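Irnden Court Residents' Meeting
Minutes, August

Held in the downstairs room, 7 p.m.
Present: Agnese Mets (chair), Povilas Pärn, Carmela Bermúdez, Iresha Haque, Līga Uibo (minutes)
Apologies: none received

1. Minutes of the last meeting

Approved with one change. Povilas asked that "the roof has been fixed" be changed to "the roofer says the roof has been fixed." Agreed.

2. Water bills and the Sesine offer

Agnese passed around the letter from Sesine, which wants to put a water meter in every apartment and a leak sensor under every sink. The letter says the building will save "up to" a large share of its water bill. Carmela asked what "up to" means here and whether zero is included. Agnese had put this to the sales rep by phone and was told that results vary from building to building.

The monthly fee would be $183, billed to the building as a whole, with a setup charge of over $2000. Iresha pointed out that the letter compares our bill with a "typical well-run property" and gives no address for it. She would like to see one real bill from one real building of the same age, before and after. Povilas said he would settle for a phone number of a customer who is still using it.

Līga asked who gets the alert when a sensor goes off at night. The letter says "the designated contact." No one present wished to be the designated contact.

Carmela said in fairness that two leaks last winter went on longer than they should have, and that a sensor might have caught at least the one behind the washing machines. Povilas thought a person looking behind the washing machines might have caught it too. This went back and forth for a while.

Decision: no signing at present. Agnese to write to Sesine asking for (a) a customer reference, (b) the cancellation terms, (c) the battery life of the sensors and who pays for new ones.

3. Front door

The Bendo keypad has been in since spring. We were told it would put an end to lost keys. Iresha reported that people now forget the code and buzz her apartment, as hers is the first button. She has asked twice for the order of the buttons to be changed. The installer says this is a software matter and the software people say it is wiring.

Povilas wants the old lock left in working order until the keypad has got through one full winter. Agreed without a vote.

Action: Carmela to get a written answer about the buttons. She does not expect it before the next meeting.

4. Courtyard planting

Rozīte, the nursery on the corner, has offered shrubs at a discount if we plant along the north wall. Līga said that nothing has ever grown along the north wall. Agnese had been told that these shrubs like shade. Līga said she was told the same about the last ones.

Compromise: buy a small number, plant them in pots, and see what they look like in spring. If they live, they can go in the ground. Povilas asked that somebody write down who is watering them this time. Iresha and Agnese will split it.

5. Noise

One written complaint about music after 10 p.m. It was unsigned and did not say which floor. Carmela did not see how a complaint with no floor, no date and no name could be acted on. The house rules will be put up again by the mailboxes, though the general feeling was that the people who read them are the ones who are quiet anyway.

6. Storage room and shared shelves 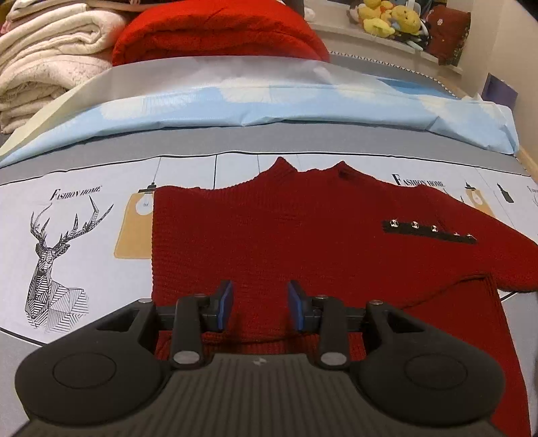
Hand-held gripper, jaws open, blue pads facing.

Agnese proposed a sign-out sheet for the ladder, the drain snake and the good drill. Povilas recalled that we had a sign-out sheet before, and that somebody signed out the pen. He is not against it but would like it tied to the door.

Bicycles with flat tires and no owner were raised again. Tags go on this month. Anything still tagged after 9 weeks will be given away. Iresha asked whether this is the same deadline we set last year. It is. Carmela will keep the list this time and bring it with her, so that we have something to look at.

7. Any other business

Līga asked whether the stairwell lights are meant to stay on all day. Agnese believes they are on a timer. Povilas has yet to see the timer. He will look in the meter closet.

Carmela asked that letters from companies be sent out before the meeting and not read aloud during it. Agreed.

Meeting closed at 8:40 p.m.
Next meeting: date to be posted by the mailboxes.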